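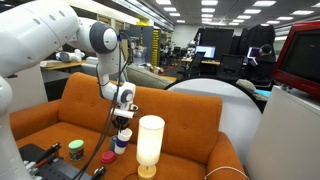
Raili Koskela is 26, has won her last two fights inside a round, and is being sold as the next big thing at bantamweight. I'm not buying yet. Neither opponent had a winning record, and one took the bout at short notice.

Her coach, Lenni Riihimäki, talks up her wrestling - which we have barely seen. Rosine Lebrun will test it in January. Lebrun is slow on her feet, but she has gone the distance with Uliana Zinchenko and never looked like folding. If Koskela can't finish early, I'd lean towards Lebrun on points.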